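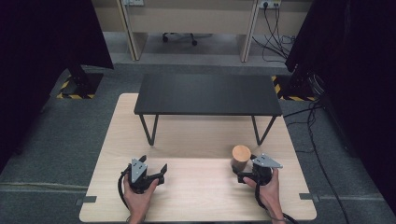 Who checks that a robot's training demonstrations were done properly? Usually the same people who recorded them, working from a rulebook they wrote themselves.

I have read five of those rulebooks this year and I am less reassured than I was before I started. The longest runs to 608 numbered clauses. It tells the operator how to trim fingernails. It doesn't say what should happen to a recording when the operator forgets.

Demonstrations done with hand-held grippers are the cheap end of the business, and the fastest growing. A person takes one in each hand, sets to work on a block or a cylinder on a board, and the recording becomes a lesson for a machine that hasn't been bolted down yet. No arm swings across the room, so most of the safety rules people know from factory floors have little to grip on. Hazard tape goes down anyway. Tape is easy to audit.

Divya Murthy audits it. She spent nine years on machine guarding before Tistico hired her to look at data work, and she is blunt about what she finds. "They send me the floor plan. They send me photos of the tape. I ask for the rejection log and it goes quiet."

The rejection log is where I would start too. Every site I spoke to has a target, and at Privbridge it is 250 accepted demonstrations per station per shift. Ask how many were thrown out and the answer is a percentage, always a small one. Ask who threw them out and it is the shift lead, whose bonus depends on the 250.

Leonie Görtz, who runs the Privbridge floor, thinks I am making too much of this. "A bad grasp is still information," she told me. Maybe so. But the company's own guide says a fumbled grasp must be discarded, on page two, in bold. Either the guide is wrong or the practice is.

The draft code now going around, known as the Gundham draft after the town where its authors first met, was supposed to sort this out. I had hopes for it. It asks for a fixed start position, a clear working area, cables routed away from the wrists, and a break after every 300 repetitions. Those are decent rules. The cable one is overdue - a lead that tugs at the forearm changes how a person moves, and the machine will copy the tug along with everything else.

Then comes the section on compliance, one paragraph long. Sites "should consider" an outside review. Rainer Rathjen, who worked on the wording, says anything firmer would have lost half the room. I believe him. I also think the half that would have walked out is the half I want reviewed.

Petersen, a small outfit with two stations, does something the draft doesn't ask for. It pulls sessions at random from each batch of 1000 and sends them to a reviewer who has never met the operators. Sieglinde Tiedemann, who set the system up, says it annoys everyone and costs more than she likes to admit. She wouldn't show me the results, so I can't tell you it works.

Comments on the Gundham draft close in March. I have sent mine in, and it is mostly about that one paragraph.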